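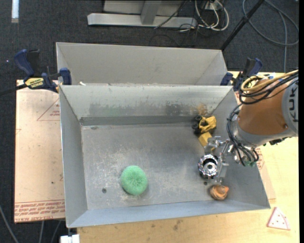

Cloller has completed the first stage of its move from local file servers to shared cloud storage. The following posts set out what staff and partner offices should expect through September.

1/ The old server room held 40 machines, many of them past their support date. Department files from 311 user accounts have now been copied to the new storage service. The originals remain in place, read-only, until the end of the month.

2/ Sign-in uses your existing staff name and password, followed by a code from the phone app. Anyone without a work phone may request a key fob from the service desk.

3/ Deleted files are kept for 30 days. After that period they can be restored only from the monthly backup, and a written request from a department head is required.

4/ The Cakdale office will move last. Its network line is being replaced by Gestalbridge, and large transfers will not be scheduled until the new line has passed testing.

5/ Service will be unavailable on Sunday from 3 a.m. while access rights are checked. Please save and close shared documents before leaving on the last working day of the week. Documents left open may be locked to other users until the service desk releases them.

6/ Awuor Shemweta is the contact for access rights and shared folders. Eftychia Vasilakis is handling questions about backup and retention, including records that must be held for legal reasons.

7/ Several users have asked whether mapped drive letters will continue to work. They will, with the exception of drive P, which pointed to the retired print archive. Shortcuts to that drive may be deleted.

8/ Updated instructions are posted on the staff help page. The section on Mac computers is still being revised and will be added next week.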